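Notebook, Prukora wetland monitoring
2022-12-03

Water levels, permit paperwork, and what we still owe the park authority
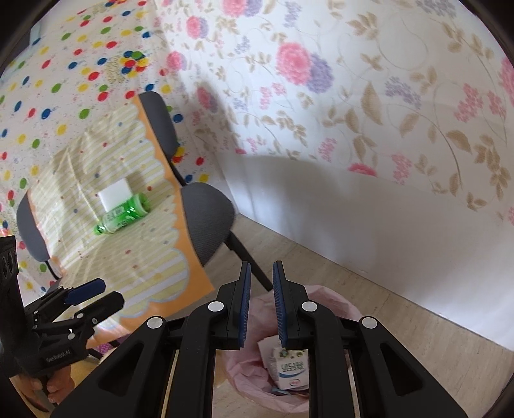
Back in the workshop after two days at the lake. Writing this up while I still remember which logger was which. The short version is that the north shore record is good, the Dobson channel record has a hole in it, and the agreement on shared data between the two districts is still unsigned, so we can't send anything across the boundary yet.

Loggers

Pulled the north shore logger first. It had 2,308 readings on it, no gaps, clock drift under a minute. Battery was fine but I swapped it anyway. Housing had a film of algae on the lower half and a few small snails in the vent holes. Cleaned with a soft brush and lake water. Didn't use the bottle cleaner, which left residue on the sensor face last spring.

The Dobson channel logger is the problem. It stopped recording and restarted by itself, and there are 351 readings missing from the middle of the file. I first thought it was the cable, but the cable tests clean on the bench. Connector looks slightly green on two pins. Cleaned it, dried it, put it back together with new grease, and it has been running in the bucket since this morning with no dropouts. That isn't long enough to trust it. Leave it in the bucket through the week.

For now I have marked the missing stretch as missing. Please don't interpolate it in the shared copy. Last time someone filled a gap with a straight line it ended up in the summary table as real data, and it took us most of a month to get the table corrected.

Staff gauge

Gauge at the Nestberg landing is leaning. Ice or a boat, can't tell. Read it at the usual bolt and then again with the level held against it, and the two disagree by 12 millimeters. I used the level reading. All the readings since the last visit are suspect by up to that much, and there's no way to know when it started leaning. Note added to the station sheet.

We need to reset the post before the ground freezes hard. Needs two people and the long bar. The bag of gravel mix under the bench is open and has gone lumpy, so get a fresh one.

Reed beds

Walked the cut strips on the Brelotetti side. The strips cut last winter have come back thick, mostly reed with some sedge along the wet edge. The uncut strips are flattened in places and there's a lot of dead standing material. The cutting permit says the work has to stop well before nesting season, and the plan we were sent still has the old stop date in it. The map attached to the plan is also the old one. It shows the buffer along the channel at half the width now required.

I wrote to the district office about both. They answered the same afternoon that the map is being redrawn and that the existing permit stands until the new one is issued. I read that as: cut to the wider buffer and keep to the earlier of the two dates. Going by the stricter version costs us one strip, maybe less. I'd take that over arguing about it later.

The Brelotetti landowners want the cut reed taken off site this time. Last year's piles sat until they rotted and the runoff went straight into the ditch. No hauling arrangement yet. The track is soft past the second gate and won't take a loaded trailer until it freezes.

Water samples

Took the usual set plus one extra below the culvert, where the water was cloudy. Field readings are on the yellow sheet. Conductivity at the culvert was 109 higher than at the channel mouth, in the same units we always use. It could be road salt, as the road above was treated before we got there. It could also be the drain from the new parking area, which isn't on any drawing I have. One reading doesn't settle it. Sample both sides of the road next visit and try to get one before the trucks go out.

Bottles are in the fridge, second shelf. Labels smeared on two of them. I rewrote the labels from the field sheet and initialed them, but the lab may still refuse them. If they do, we lose the culvert sample and one from the north shore. Switch to the pencil labels. We said this last year too.

Data agreement

The draft came back with one change, in the part about who may publish. Our side wanted either district to be able to release its own numbers at any time. The new wording says levels can be released freely, but bird counts and nest locations need written consent from both. I have no objection to that, and locations should be held back anyway.

What bothers me is that the draft doesn't say which height reference to use. The two districts use different ones, and the offset between them isn't the same on every old map. If we sign without settling it, every comparison across the boundary will need a footnote. I've asked for one line naming the reference and one naming the benchmark. Waiting to hear.

To do

Check bucket logger every morning, write the count on the whiteboard.
New gravel mix, and find the long bar. It was last in the van.
Ask for the parking area drainage drawing.
Pencil labels, waterproof stock, at least two sheets.
Redo the north shore plot with the corrected clock.
Send the marked-up reed map to the district office, with the wider buffer drawn in.
Order connector grease, tube is nearly finished.
Get the December hours in before the grant office closes for the year.

Late addition: bucket logger still going at the end of the day, no gaps. Temperature channel reads a little above the bench thermometer, same as it did before the repair, so I left the old correction in place.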